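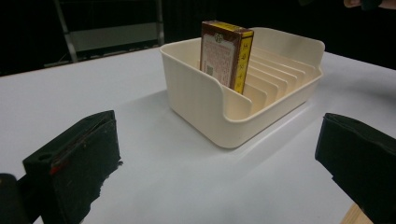
4.2 Changes in the packers' work

Before December, packers at the Gisterham site filled divided trays by hand, one small carton per slot, and checked the print as they went. After the Curnlow cell took over placing, the same people were moved to loading, clearing stops and checking finished trays.

We logged 291 stops over 24 shifts. Of these, 265 were cleared by the packer on duty without calling a technician. Most took under a minute, but they broke up other tasks, and packers described the day as harder to plan – even when output was steady.

Figure 3. Small carton upright in the front slot of a divided tray, between open gripper fingers.

Of the 16 packers interviewed, most reported less wrist strain. Several said they missed setting their own pace. Pay grades did not change during the study, although clearing stops was added to the written duties.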